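Pelwood Planner: Frequently Asked Questions
Last updated June 6, 2024

What does Pelwood do?
It plans arm and gripper motion and checks each path for collisions before sending it to the controller. Perception is handled by Gernine, installed separately.

Which licence do I need?
The lab licence covers up to 15 arms on one site. For more, write to Muireann Daly at Plornthorpe.

Why does the planner time out in clutter?
The default limit is 400 ms. Raise it in the planner settings, or lower the collision mesh detail.

Can I colour the cost map myself?
Yes. Edit the palette file and restart the viewer.

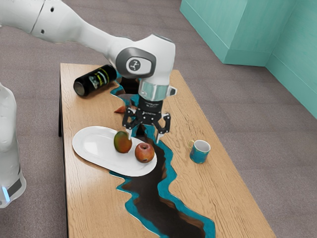 How do I replay a failed plan?
Open the log in the viewer, select the plan number and press Replay. Logs hold the last 1,000 plans by default.

When is the next release?
Version 23 is due in November.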